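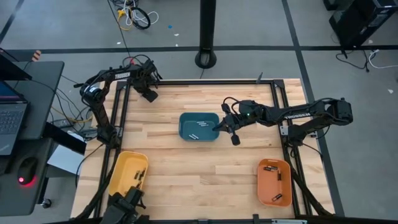 Drasbridge Island Ferry and Stays: Frequently Asked Questions

How do I get to the island?
The passenger ferry leaves from the Nyberg pier on the mainland. The crossing takes around 2 hours in calm weather. Foot passengers and bicycles only; cars stay in the lot behind the ticket office.

Do I need to book ahead?
From June through the end of the lantern festival, yes. Each sailing carries 235 passengers and the morning boats fill up. The rest of the year you can usually buy a ticket at the window.

How much luggage can I bring?
One large bag and one small bag per person. Surfboards and strollers travel free if you tell us when you book.

What is there to do when it rains?
The whaling museum is open every afternoon, and the old cannery has a small cinema. Princess Tiongson leads a folklore walk through the harbor streets in all weather. Bring a real raincoat, as umbrellas don't last long on the seawall.

Can I climb to the lighthouse?
The trail is open from sunrise to sunset. There are 585 steps from the beach to the lighthouse door, with benches at two landings. Dogs are allowed on a leash. The lamp room is closed to visitors.

Where can I stay?
Most visitors stay at the Kendden Guesthouse or in one of the cottages on the north shore. Camping is allowed at the meadow site only, and you need a permit from the harbor office.

Are there tortoises?
No. That's a different island. We have seals on the west rocks, and puffins in early summer.

Is there cell service?
In the village, yes. It drops out past the chapel. Download your trail map before you set off.

What happens if my sailing is canceled?
You can move to the next boat with space or take a full refund. Notices go up at the pier and on this site by 6 a.m.

Who do I contact about group visits?
Write to Gaurav Dwivedi at the harbor office. Groups of ten or more get a reduced fare outside festival week.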